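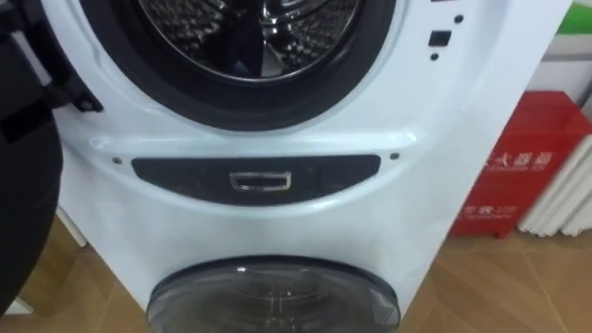
Slide 1: two drums, one machine, upper door open

OK, so hi everybody! My talk is about small loads (my favorite laundry topic, sorry). A big drum up top and a smaller one underneath – I went years without knowing you could buy that. Pause for the show of hands. Then the Krishnamoorthy Chettiar story, the one with the 15 odd socks. Keep it short!

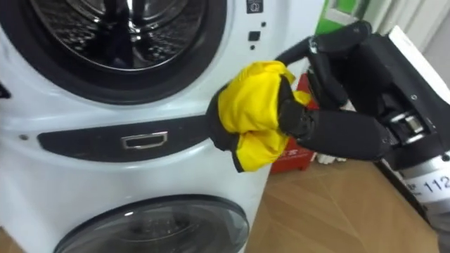
Last changed: Jan 14, 2026

Yellow cloth with black trim. Ask the room: top or bottom? I'd put a cloth like that in the little drum with the other rags and save the big one for sheets and towels – people argue with me on this every time, let them. Mention shaking things out first. Skip the gasket-wiping bit if we're past 80 minutes. Handouts are by the door.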